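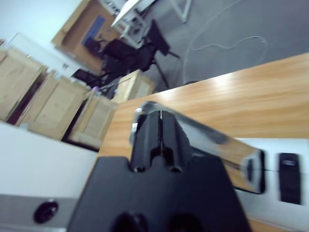
Page last changed: Sep 12, 2025

Work and Automation, Unit 4
Handout: who does what once the arm is in

Read this before the seminar and bring it with you. The case is the drinks bench at Herklow, where Dadel has a robot arm learning to fill glasses and put things on trays. Chapter 2 of Entwistle covers the older factory cases and you will need it for the written task.

1. The job before

Dadel supplies drinks and light meals to meeting rooms in 13 buildings. Before the trial, a drinks round at Herklow was one person's job from start to finish: fill the glasses, load the tray, carry it, bring it back. It was on the second-lowest pay band and had no written description beyond half a page from the agency.

2. The job during the trial

The arm works at a wooden table with office chairs and ordinary furniture close by. It takes over part of the filling and loading. Carrying stays with the staff. So do several tasks that were not there before:

Setting the table out at the start of each run
Stopping the arm and starting it again
Deciding whether a run was good or bad, and recording it
Wiping up

The third is the one to think about. Staff logged 1,456 runs in January, in a program called Amarau, and for each they had to pick a result from a fixed list. A glass with a little water in the bottom might be a failed fill or a fill still going on. A person standing there usually knows which. The list had no place to say so until it was changed in the spring, after staff asked twice.

3. What to look for

Task, job and skill are three separate words in this unit. Please keep them apart in your answers. A task can be taken over while the job stays, and the skill may move somewhere else or simply stop being used.

Look also at pace. A person filling glasses slows down when the room is quiet and speeds up before a meeting. With the arm, the person waits for it -- short waits, but many of them, and too short to start anything else. Two of the staff said this was more tiring than the old round. One said she preferred it.

Then pay. Judging and recording runs went on top of the old duties at the old band. Dadel says it will review this when the trial ends. No date has been given.

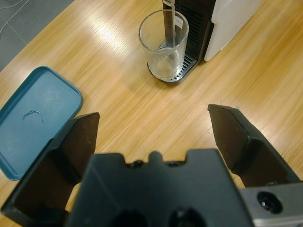 Afiq Pattinasarany wrote after last year's seminar that the handout made too much of the waiting and too little of the logging. In his view the log is where the staff's knowledge of the job passes to the firm, and they should have been asked about that before the first run was recorded. Use this in your answer if you agree, and say why if you don't.

4. Written task

Write 800 words on one change at Herklow and who gains or loses by it. Refer to Entwistle at least once. Tables and lists are left out of the count.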